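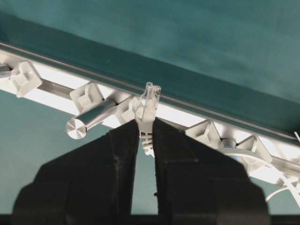

Workshop tips from the Flernstead robotics club

Grip a network plug by its boot and keep the fingers off the latch. Start each new program at low speed. 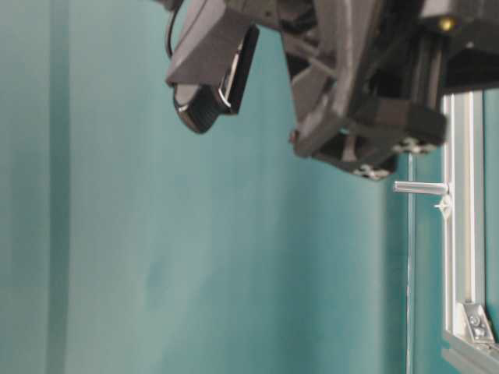 Check the gripper screws before every session and snug up any that have worked free. Coil spare cable well clear of the arm's travel. We keep 2 spare plugs in the Nkuna tin.

Wipe the finger tips with a dry cloth before you pack up.
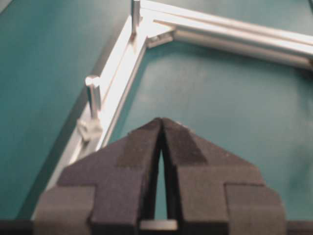

Themba Mofokeng: We also write the finger opening on the whiteboard, so the next group can start from it.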